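Call for Participants: Household Grocery Purchasing and Food Storage Study

Skuscombe Consumer Research is recruiting households for a study of how people plan, buy and store groceries over a period of 60 days. Enrollment is open now and data entry begins in December.

Background

Published estimates of household food spending rely mostly on recall. Participants are asked what they bought last week and answer from memory, which tends to miss small purchases and top-up trips. The present study collects itemized receipts together with a short storage log, so that each purchase can be matched to the date it was used, frozen or thrown away. The work continues a pilot carried out under the project name Sarex. The pilot log sheet has been shortened and the number of food categories reduced.

Who can take part

We are looking for 300 households. A household may be one person living alone or several people who share food costs. The person who enrolls must be 18 or older, must do at least half of the grocery shopping, and must be able to read and write in English. Households that receive most of their food through a meal kit or prepared meal subscription are not eligible. Neither are households in which any member works in grocery retail, food wholesale or market research.

You may shop wherever you normally do. Supermarkets, discount stores, farm stands, corner stores and online orders all count, as long as an itemized receipt is available. Please do not change stores for the purposes of the study.
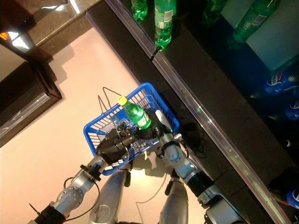 What you will be asked to do

After enrollment you will complete an intake questionnaire covering household size, kitchen storage, refrigerator and freezer capacity, and usual shopping days. It takes 25 minutes. During the study period you will:

Photograph or scan every grocery receipt within 24 hours of purchase and upload it to the participant site.

Mark each perishable item as refrigerated, frozen or kept at room temperature.

Record the disposal of any food item, with the reason selected from a fixed list - spoiled, past date, leftover not wanted, or other.

Complete a short weekly check-in. Questions cover meals eaten away from home, guests, and any change in household size.

Most pilot households spent under ten minutes a day on these tasks. Larger households should expect more, particularly after a main shopping trip. A one-week gap for travel is permitted if it is reported in advance.

Payment

Each household that completes the study receives $300, paid in two parts: $100 at the midpoint and $200 after the closing interview. Households that withdraw before the midpoint are not paid. The cost of the groceries themselves is not reimbursed. Payment is by check or bank transfer.

Data handling

Receipts are transcribed by Munteanu, our data processing contractor. Card numbers, loyalty account numbers and names are removed before transcription. Results are reported in aggregate only, and no item-level data is passed to retailers or manufacturers. Participants may ask for their records to be deleted at any time up to the closing interview. After that point the records are stripped of identifiers and can no longer be traced to a household.

How to apply

Complete the screening form on the Skuscombe participant page, or request a paper copy from the study office at Brotier House, Room 3960. Applicants will be told whether they have been selected within two weeks of submitting the form. Selection is stratified by household size, so eligible applicants may be placed on a waiting list.

Questions about eligibility and payment should be directed to Janelle Samonte, study coordinator. Questions about data protection should be directed to Luminița Bratu. The study office takes calls until 4:30 p.m.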